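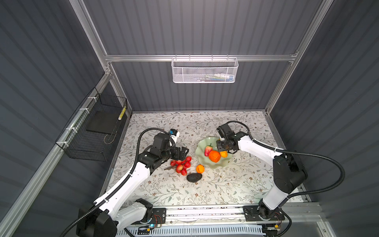

Abb. 4: Rote Deko-Litschis und hellgrüner Obstteller auf dem Tisch

Kapitel 5: Aufstellen und erster Trockengang

Schön, dass Sie bis hierher geblättert haben! Ihr Dörrautomat Bellamy ist ausgepackt, die Teile sind mit der Liste aus Kapitel 4 verglichen, und wahrscheinlich liegt in der Küche schon das erste Obst bereit. Nehmen Sie sich für dieses Kapitel trotzdem ein wenig Zeit, am besten an einem ruhigen Vormittag mit einer Tasse Tee daneben. Der erste Durchgang dauert länger als alle späteren, und wer die Handgriffe einmal in Ruhe gemacht hat, braucht die Anleitung danach nur noch selten.

5.1 Der richtige Platz

1. Suchen Sie eine ebene, feste Fläche, auf der das Gerät auch über Nacht stehen bleiben darf. Eine Arbeitsplatte ist gut geeignet, ein stabiler Tisch ebenso. Ein Servierwagen ist es leider nicht, auch wenn er noch so praktisch aussieht.
2. Halten Sie nach hinten und zu beiden Seiten 11 cm Abstand zur Wand oder zum nächsten Schrank. Der Bellamy zieht die Luft von hinten an und gibt sie vorn durch die Tür wieder ab.
3. Drehen Sie die vier Stellfüße so weit heraus, bis nichts mehr wackelt. Ein leichter Druck mit der flachen Hand auf jede Ecke genügt zur Probe.
4. Stecken Sie den Netzstecker in eine Wandsteckdose. Das Gerät nimmt im Betrieb 496 Watt auf und verträgt sich in der Regel gut mit anderen Küchengeräten am selben Stromkreis. Verlängerungen und Mehrfachsteckdosen bleiben bitte in der Schublade.

Hinweis: Der Lüfter ist leise, aber er läuft eben viele Stunden. In einer offenen Wohnküche empfinden manche unserer Kundinnen und Kunden das Rauschen als angenehm, andere stellen das Gerät nach der ersten Woche lieber in den Hauswirtschaftsraum. Beides ist in Ordnung, solange der Raum trocken ist und sich lüften lässt.

Vorsicht: Stellen Sie den Bellamy niemals auf ein Kochfeld, auch dann nicht, wenn es ausgeschaltet ist. Decken Sie die Lüftungsschlitze nicht mit Tüchern oder Backpapier ab.

5.2 Einsätze reinigen und Leerlauf

Alle fünf Gittereinsätze kommen aus der Fertigung mit einem hauchdünnen Schutzfilm zu Ihnen. Er ist unbedenklich, riecht beim ersten Erwärmen aber ein wenig, und diesen Geruch möchte man wirklich nicht in den Apfelringen haben.

1. Ziehen Sie die Einsätze gerade nach vorn heraus. Falls einer klemmt, heben Sie ihn an der Vorderkante leicht an.
2. Spülen Sie die Gitter in warmem Wasser mit einem Spritzer Spülmittel. Eine weiche Spülbürste kommt gut in die Ecken. Scheuermilch und Stahlwolle hinterlassen Kratzer, in denen sich später Fruchtzucker festsetzt.
3. Lassen Sie alles gründlich abtropfen und reiben Sie die Rahmen mit einem Geschirrtuch nach.
4. Schieben Sie die leeren Einsätze wieder ein, schließen Sie die Tür und wählen Sie am Drehknopf Stufe 5.
5. Lassen Sie das Gerät eine Stunde leer laufen und öffnen Sie dabei das Fenster.
6. Schalten Sie aus, öffnen Sie die Tür und warten Sie, bis die Einsätze handwarm sind.

Riecht es danach immer noch, wiederholen Sie den Leerlauf ruhig ein zweites Mal. Das kommt vor allem im Winter vor, wenn das Paket lange in einem kalten Lieferwagen gelegen hat.

5.3 Obst vorbereiten

Für den Anfang empfehlen wir Äpfel. Sie sind fast das ganze Jahr zu bekommen, verzeihen viel und schmecken auch dann noch, wenn man sie eine Stunde zu lange im Gerät vergisst. Im Oktober, wenn die festen, säuerlichen Sorten auf den Markt kommen, gelingen sie besonders schön. Erdbeeren, Melonen und anderes sehr saftiges Obst heben Sie sich lieber für später auf — die Tabelle im Anhang hilft Ihnen dann weiter.

1. Waschen Sie das Obst und trocknen Sie es ab. Schälen dürfen Sie, müssen Sie aber nicht.
2. Entfernen Sie das Kerngehäuse mit einem Ausstecher oder einem kleinen, spitzen Messer.
3. Schneiden Sie gleichmäßige Scheiben von 4 bis 5 mm Dicke. Mit dem Hobel Wallus aus unserem Zubehörprogramm geht das sehr flott, ein gutes Küchenmesser und etwas Geduld tun es natürlich auch.
4. Legen Sie die Scheiben für einige Minuten in Wasser mit einem Schuss Zitronensaft, falls Ihnen eine helle Farbe wichtig ist. Dem Geschmack schadet es nicht, wenn Sie diesen Schritt auslassen.
5. Tupfen Sie die Scheiben mit Küchenpapier ab und verteilen Sie sie auf den Gittern. Sie dürfen sich beinahe berühren, aber nicht übereinander liegen.

Vorsicht: Der Hobel ist sehr scharf. Verwenden Sie immer den mitgelieferten Restehalter und lassen Sie Kinder nur unter Aufsicht mitmachen. Das Auslegen der Scheiben ist übrigens eine wunderbare Aufgabe für kleine Hände, das Hobeln überlassen Sie bitte den großen.

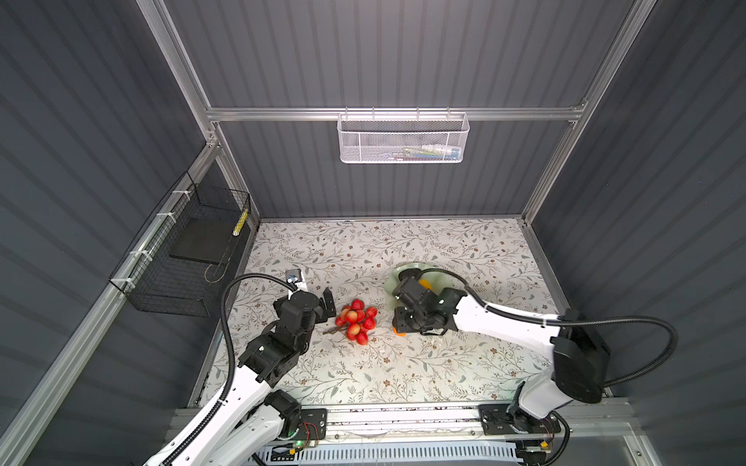 Haben Sie alle Gitter belegt, schieben Sie sie von unten nach oben ein. Bleibt ein Gitter übrig, kommt es leer ganz nach oben, damit sich die Luft im Innenraum gut verteilt. Wer nur eine kleine Menge trocknen möchte, lässt zwischen zwei belegten Gittern gern eine Schiene frei. Den Rest des Obstes können Sie unterdessen abgedeckt in den Kühlschrank stellen und am nächsten Tag verarbeiten.

5.4 Der erste Trockengang

1. Schließen Sie die Tür, bis der Magnet hörbar greift.
2. Drehen Sie den Knopf auf Stufe 4. Das ist die Einstellung für Kernobst und zugleich die, die Sie vermutlich am häufigsten brauchen werden.
3. Stellen Sie die Zeitschaltuhr auf 11 Stunden und drücken Sie Start. Die grüne Leuchte zeigt an, dass Lüfter und Heizung arbeiten.
4. Tauschen Sie nach der halben Zeit das oberste mit dem untersten Gitter. Das Gerät pausiert beim Öffnen der Tür von selbst und läuft weiter, sobald sie wieder geschlossen ist.
5. Machen Sie gegen Ende die Biegeprobe: Nehmen Sie eine Scheibe heraus, lassen Sie sie kurz abkühlen und biegen Sie sie. Sie soll weich nachgeben, und an der Bruchstelle darf kein Saft austreten.

Hinweis: Wenn Sie abends gegen 20 Uhr beginnen, sind die Äpfel pünktlich zum Frühstück fertig. Den Tausch der Gitter können Sie dann getrost ausfallen lassen und morgens lieber noch eine halbe Stunde zugeben. Mögen Sie Ihre Apfelringe knusprig wie Chips, verlängern Sie die Zeit in kleinen Schritten und probieren zwischendurch. Schwül-warmes Wetter verlängert die Trockenzeit ebenfalls, manchmal recht deutlich.

Vorsicht: Die Rahmen der Einsätze werden im Betrieb heiß. Benutzen Sie Topflappen und stellen Sie die Gitter nur auf einer hitzefesten Unterlage ab.

5.5 Abkühlen und aufbewahren

Frisch getrocknetes Obst fühlt sich warm immer weicher an, als es ist. Lassen Sie es auf den Gittern vollständig auskühlen, bevor Sie es einfüllen. Geeignet sind Schraubgläser, Bügelgläser mit Gummiring oder die Vorratsdosen Trududari, die in der Breite genau unter die Gitter passen, sodass man die Scheiben einfach hineinstreifen kann.

Schütteln Sie die Gläser in der ersten Woche täglich einmal durch. Beschlägt das Glas von innen, ist noch Restfeuchte vorhanden, und die Scheiben wandern auf Stufe 4 zurück ins Gerät. Entdecken Sie Schimmel, muss leider der ganze Inhalt weggeworfen werden, auch wenn nur eine einzelne Scheibe betroffen scheint.

Beschriften Sie die Gläser am besten gleich mit Sorte und Monat. Dunkel und kühl gelagert, halten sich gut durchgetrocknete Apfelringe viele Monate.

Fragen zum Aufstellen beantwortet der Kundendienst von Hivmont gern. Halten Sie dafür bitte die Seriennummer bereit, sie steht auf dem Typenschild an der Rückseite. Wie Sie Kräuter, Pilze und Gemüse trocknen, lesen Sie im folgenden Kapitel.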